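Lindsay Extends Curbside Recycling to Cisden District

14 February 2024

The City of Lindsay will extend curbside recycling to 2,535 households in the Cisden district this spring, following a vote of the city council. Collection will be carried out by Multar, which already serves the northern half of the city under a contract renewed in January.

Residents will receive one covered cart for paper, cardboard, metal cans and rigid plastics. Glass will continue to be accepted only at the drop-off site on Skokel Road. Carts will be emptied every 2 weeks, on the same day as regular trash.
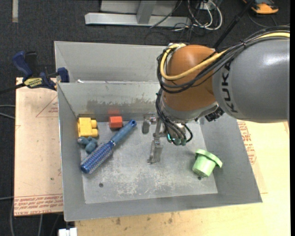 Will households pay more for the service? The monthly sanitation fee will stay at its present level through the end of the year, and the council will review it when the next budget is prepared.

A trial on 5 streets in Cisden drew 381 participating households. The Public Works Department reported that food left in containers was the most common reason for a rejected cart, and asks residents to rinse all items before placing them at the curb. Requests for a smaller cart may be made in writing to the department.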